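4. Watching your first solar day

Your Skovell sunspot and tremor logger is nearly ready, and this is the part we love best!

1. Push the Tirix sensor into port 2 until it clicks.
2. Turn the dial to 85 and let the trace settle for up to 90 seconds.
3. Press Start. The sunspot count scrolls along the top, with ground tremors below it.

Caution: never point the finder at the sun without its filter cap on.
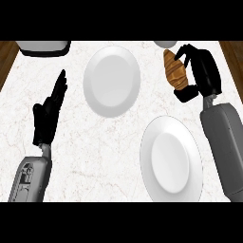
Fig. 2. Croissant held over a white marble tabletop.

4. Leave the logger running until dusk, then press Save. A whole day of sun and earth on one strip – lovely stuff!

Note: a passing lorry can look a lot like a small earthquake. Check the time against your Pirik log before you get too excited.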